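Share 5 | Comments 2

Marichka Nazarenko came back to the kitchen on Thursday, when the others were already at home. The arm from Zimus had dropped the yellow cup again, and Ivan Marchuk wanted to replace the whole wrist.

"It is not the wrist," she had told him. "It is the zero."

She set the cup on the cutting board and opened the joint table. Joint 5 stood at 284. In her notebook from July it was 155. 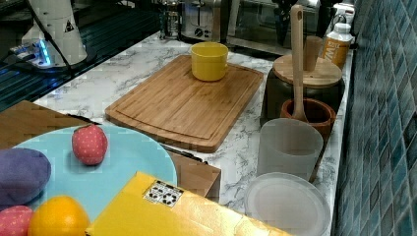
She typed the old number, slowly, and pressed Enter. The motor made a small sound – like a person who turns over in sleep. Then she loosened the two screws of the encoder cover, pushed the plug until it clicked, and tightened them again.

Her phone rang. It was Ivan.

"Did you order the wrist?"

"No," she said. "Go to bed, Ivan."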